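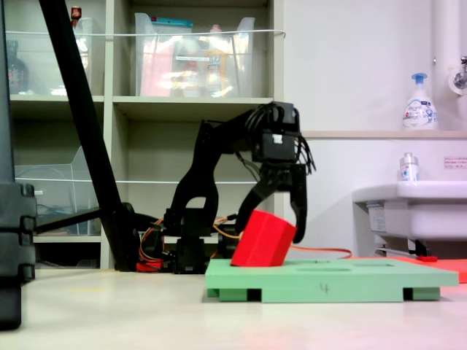
Shape sorting is usually the first fitting task a child meets, and it stays in this unit for all six weeks. The task has two parts, the piece and the opening, and most of our observation notes will be about the moments between them. A piece is seldom square to the board when it is first picked up. The red block held over the green platform is tilted, with one lower corner down on the surface, and a block at that angle has to be turned before it will go into any square hole. Write that turning down as its own step. In last year's notes it was mostly left out, and the records jumped from "picks up cube" to "puts cube in".

Week 3 handout: Sorting boards and early shape matching
Early Learning Materials, Jisville campus
Revised October 5, 2021

Before the tutorial, read the chapter on fitting play in the course reader and bring your own observation sheet. If you are on placement at the Zumstead centre, use their sheet and copy the headings over later.

1. Terms

Board: the part with the openings. It may be flat, or it may form the lid of a box.
Piece: the loose part that goes through or into an opening.
Match: the child brings a piece to the opening of the same shape.
Fit: the piece goes in.

Keep match and fit apart in your notes. A child can match a cross to the cross-shaped hole and still not fit it, as the arms have to line up with the cut-out. A child can also fit a small piece through a hole of another shape, and with loosely cut boards this happens a lot.

2. Which shapes are harder

The circle comes first for nearly all children. A round piece has no wrong way to turn once it is flat to the board. The square has four positions that work. So does a cross with equal arms, but it is less forgiving because each arm can catch on an inside corner. The octagon has eight positions and needs only a small turn, yet children often take it to the round hole first. At arm's length the two look much the same, and plenty of adults do it too.

Record the first hole the child tries, even if the piece is lifted away again straight off. First tries tell you more about what the child sees than the finished board does.

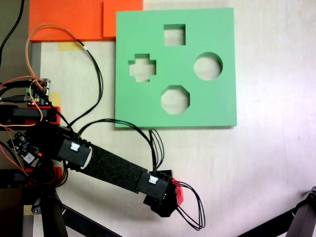 Otis Achterberg asked whether the octagon should be held back until the other three shapes are secure, since at his centre it caused more upset than the rest put together. Hortensia Herrera thought it should stay in from the start, and said she would sooner see a child try the octagon at the round hole and change their mind than have it turn up later as a trick.

Both approaches are acceptable for the assignment. State which one you used and keep to it for all of your sessions.

3. Setting up

Lay the board flat on a table or a clear bit of floor. A pale surface is useful with a coloured board, as the openings show up well against it. With a diamond layout, where there is one hole at the top, one at the bottom and one on each side, sit the child so that one hole is nearest to them, and note which one it is. Don't turn the board partway through a session.

Offer one piece at a time for the first three tries. After that, put the lot out and let the child choose. The Drindo set in the cupboard has two spare cubes – leave these in the tub or you will get a queue at the square hole.

Foam boards should be wiped down and dried flat. Check the edges of the holes while you are at it. Once they are chewed or rounded off, pieces slip through at odd angles and the notes are no good for comparing one week with the next.

4. Talking during the task

Name the shape once when you hand it over. Avoid "nearly" and "other one", which tell the child where to look. If the child is stuck and starting to get cross, "try turning it" is fine. Mark a P for prompt beside that line.

5. For next week

Watch one child for two short sessions and write up both, 740 words in total. Tran's paper on rotation in fitting play is in the reader at page 82. Read the method section and skip the statistics for now. Sheets go in the tray outside the tutorial room before class.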